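Been reading up on the Whitlock warehouse fire conviction again and I have some problems with it. Thread, probably a long one.

Quick version for anyone new. A storage unit burns in Whitlock one night in October. Hryhorii Vakulenko, who used to work there, gets convicted of arson. No witness puts him inside the gate. What the jury got was a smear of accelerant on a coat cuff.

The papers ran with "chemical fingerprint." It is not a fingerprint. The lab report says the residue was "consistent with" the stuff found at the unit. So is half of what people keep under the sink.
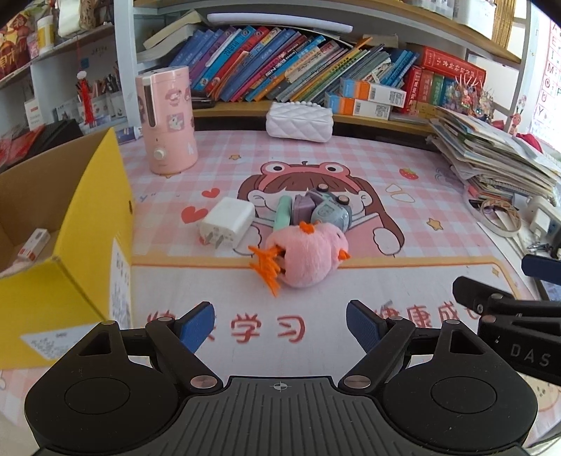
Then there's the coat. It was picked up from his apartment, driven to the station in Sulbridge, and signed in at 4:10 pm. The drive takes half an hour. The pickup was logged before noon. Where was it for the rest of that time?

The prosecution's answer was that the officer "attended other matters." Okay. Which matters? Had he been back to the fire site with the coat in the car? He was asked that at trial and said he couldn't recall.

Roos Dekker, the defense expert, told the court the amount on the cuff was small enough to come from contact with somebody else's sleeve. The state's expert agreed it was possible, then said it was unlikely. How unlikely? He had no number. I've read that page of the transcript maybe five times and there is no number.

People keep telling me about the $500 he owed his old boss. So he burned down a building over $500? I've owed more than that on a couch.

And the phone data. The mast covers the unit, sure. It also covers his sister's place and roughly 300 other homes. The map they showed the jury had one dot on it.

I'm not saying he didn't do it. I've never met the man. Iraklis Margaritis has covered this from the start and he thinks the verdict is right, and he has sat through a lot more of it than I have. Read him too. 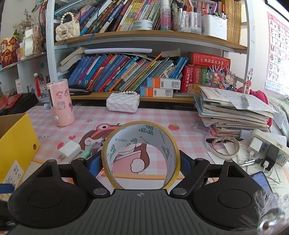 Desk, with packing tape

But the thing I can't get past is the bag. The coat was supposed to be in a sealed evidence bag. The exhibit photo shows a paper bag with the top folded over. The judge called it "a departure from best practice" and let it in anyway.

Oksana Hordiienko is handling the appeal. Her filing is 80 pages and most of it is about that bag and those missing hours. The state's reply spends 70 pages on everything else.

Someone asked if the new "independent review" of the lab changes anything. It was run by a former manager of the same lab. I'll wait for the hearing.

If anyone has the full exhibit list (the version on the court site skips from 14 to 17) my messages are open.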